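Brerkcombe, 28/11/2025. Notes from the Delon open day, typed up on the train, will tidy later (probably won't).

Got there late. Missed the welcome, missed the coffee. The shuttle from the station goes from the back entrance, by the bike racks, and the email said front. If you're going to the February one, back entrance.

Ilaria Mancuso was already into the history part when I slipped in. She runs the distilling side and talks fast, so this is patchy. Building used to be a seed store. Delon took it over for the rum first, dropped the rum after 2 years, kept the stills. Gin now, that's the Sala, plus the amaro, Mirilo, which is the one I came for.

## The still room

Hot and loud. Two pot stills, the big one holds 1000 liters and the other one 500. The small one does all the botanicals for Mirilo and the big one does Sala and not much else. She said they'd love to swap them round but the pipework is set up the way it is.

Asked about the bitter orange. Peel comes in dried, they soak it overnight, and it goes in the pot with the gentian. Some other things too which she wouldn't name. There's a jar of each on the bench for smelling, labels turned to the wall, nice touch. One was definitely wormwood. One was I think rhubarb root but the guy next to me said angelica and we didn't agree.

Tasted straight off the small still. Tiny sip. Eyes watered. Under the heat there's a lot of orange and something like wet bark, in a good way. You can see where it's going once the sugar goes in.

## Cask store

Cold after the still room, should of kept my coat. Mirilo gets a rest in old red wine casks before bottling. They were trying some of it in a former sherry cask and we got a taste of that as well, side by side with the regular. Sherry one is rounder and sweeter up front, and then the bitter comes in late and hangs around. I liked the regular better. Most of the group went the other way.

No word on whether the sherry version will be sold. Ilaria said "ask me when I've slept." 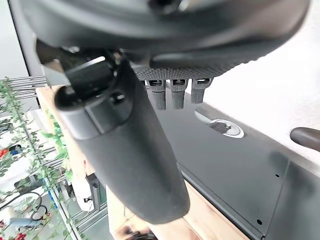 *Gripper and pegs, white wall behind.*

## The rugby deal

So this is what half the room was there for. Delon is putting the Sala name on the shirts of the Brerkcombe club from February, both the men's and women's teams. Oluwatosin Aliyu did this bit, he's their partnerships person and used to play there himself (flanker, bad knees, his words).

What I got down:

- Shirts, plus a bar at the ground serving Sala and the alcohol free one
- A match day bottling, 500 bottles, sold at the club and at the distillery shop, not online
- Junior shirts stay blank. Somebody asked before he got to the slide and he looked pleased to be asked
- Deal is for 2 seasons, with a chat after the first

The bottling is the Sala recipe with a bit more juniper and some heather honey in it. Label still being drawn. He passed round a sketch, old style lettering with the club's stand along the bottom, and it looked decent. Price is $30, which I thought was fair for a limited bottle.

Someone wanted to know if the club was comfortable with a spirits sponsor at all. Straight answer, there was a members' vote and it wasn't unanimous. He didn't say what the split was.

## Tasting bar

Upstairs, windows over the yard. Three pours in the ticket and then you pay. I had:

**Sala, neat.** Clean, quite piney, a pepper thing at the end. Better then I remembered from the bottle at my brother's.

**Sala alcohol free.** Thin on its own. With tonic and a slice of grapefruit I'd happily have it at a match.

**Mirilo over ice with soda.** Best thing of the day. Get it with orange, skip the olive they offer.

Snacks were salted almonds and a cheese straw. Eat lunch first.

## Practical stuff

Tour is long, nearly all standing, and there are metal stairs to the bar with the lift round the side if you ask. Groups capped at 30 and ours felt full, couldn't hear a thing from the back in the still room. Stand near the front. Shop takes cards only. They'll hold your bags at the desk.

Bought one Mirilo and a pair of the little glasses. Wanted the amaro chocolates too but sold out, restock after the weekend apparently.

Still to do: email Oluwatosin about the launch match tickets, check the shuttle times for Feb, find out what was in that last jar.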